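A second pair of hands in the Harstead kitchens

When the catering service at Harstead announced in March that tray assembly would be partly automated, the first questions from staff concerned the rota. Would the early shift still begin at 5? Who would answer for a wrong meal? The machinery itself came a long way down the list.

The service prepares 3,965 meals a week for the hospital and two care homes in Prekville. Much of the labour lies in portioning: placing the right item on the right plate, and doing so again for hours at a stretch. Wrist and shoulder complaints have long been common on the line, and posts there are hard to fill.

Nneka Ojo, head of operations, has led the change from the start. Under her plan, two-armed robots are to take over the simplest placing tasks, while staff keep responsibility for special diets, checking and final presentation. Before a task reaches the line it is rehearsed at a bench, with plates and a small number of food items.

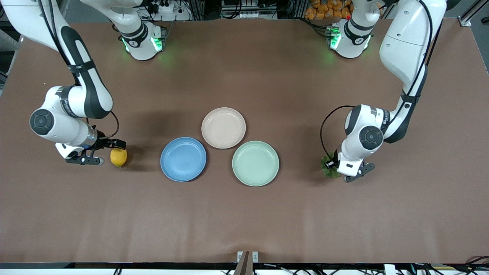
Four members of the kitchen staff now divide their week between the line and the bench. Their new duties include setting out items, recording faults and deciding when a task should be stopped. Wulan Tambunan spent nine years on the line before she took up one of these posts. "I was used to being told how fast to go," she says. "Now I am asked whether the thing is ready, and my answer is written down."

The change has not pleased everyone. Babatunde Anozie, who represents the kitchen staff, accepts that the work is lighter but wants the new duties reflected in pay. He also points out that portioning was sociable work — people talked across the belt — and that bench work is quieter. Management has agreed to review grades after about 300 hours of bench work have been logged.

No posts have been cut so far, and a written undertaking covers the present year. What follows is still under discussion. The sister kitchen at Stevstead has asked to see the fault records before it commits itself, and Ms Tambunan will take them there herself.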